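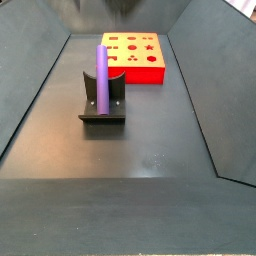 Wanted: two people who don't believe us

Shared workshop, Hilstead. Unpaid, with one exception explained further down. Starting in December, evenings from 6.

We are building a robot arm cell in the back half of the workshop. It has a gray tray with sloped sides, a block with shaped holes, a holder for the pieces, and an arm that is supposed to pick a piece up and put it where it belongs. A toddler can do this, and a toddler doesn't need a calibration routine. Please keep that in mind when you read the rest.

The project is called Releck. It was started by Giang Nông, who does the mechanical side and most of the buying. I'm Kha Võ and I write the control code. We have been at it for long enough that we have both stopped being good judges of it. When the arm gets a piece in, we say it works. When it misses, we say the light was bad. I have caught myself doing this and I have caught Giang doing it, and we would like somebody in the room who has no stake in the answer.

What we want from you

We have planned 126 test runs. You would set up the pieces for each run, start it, and write down what happened in plain words. You would decide whether it counts as a success. We would not. If a piece goes in after bouncing off the rim, there is a rule for that in the test sheet, and if you think the rule is too kind to us, say so before the runs start and we will change it.

You would also be asked to move things. So far most of our testing has been done with the block where we like it and the holder where we like it, which tells you very little. Turn the block. Put the holder behind it. Pick a start position we would hate.

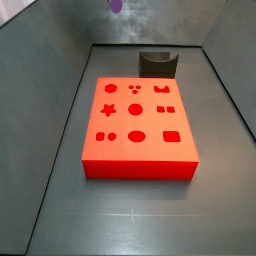
The holder is the part I trust least. The curved back was Giang's idea and is meant to give the gripper room to come in around the piece. Maybe it does. We have never tested it against a plain upright, and I would like that done before anyone tells me again how well it works. If you can draw a simple part and print or cut it, you could make the comparison holder yourself. We'll pay for material.

Who should write to us

You don't need to know robotics. A person who has done quality checks, lab work, bookkeeping or refereeing would suit us better than another enthusiast. You do need to be able to sit through a long run of the same small motion without rounding up. You should be comfortable near a moving arm and willing to hit the stop button early. No one will complain about a stop.

Please don't apply if you want to talk about the future of work. We have a tray and some foam.

What you get

Use of the workshop tools on test evenings, coffee, and your name on the write-up if you want it there. If you disagree with our conclusions, you get your own section and we don't edit it. One of the two places comes with a flat payment of $300 for whoever takes on the comparison holder and the drawings for it. The other place is unpaid. We know that's lopsided and it's what the budget allows.

What we can't promise

That the arm will be running on the first evening. The controller is a secondhand Vokberg unit and it has opinions about restarting. That the results will be interesting. I expect a success rate lower than the one Giang quotes to visitors, and Giang expects the opposite, and you shouldn't join on the strength of either.

Time needed: 4 evenings, three hours each, plus a short meeting beforehand to go through the test sheet. You can leave after any evening, but please hand over your notes as they are.

How to apply

Leave a note in the Releck box by the Overgaard Street door, or ask for Giang or me any evening after 6. Tell us what you do, which evenings you can't make, and one claim about a machine that you checked for yourself and found to be wrong. A few lines is plenty. Skip the résumé.

We'll reply to everyone, including people we can't use. The test sheet is pinned up next to the cell, and you're welcome to read it and mark it up before you decide.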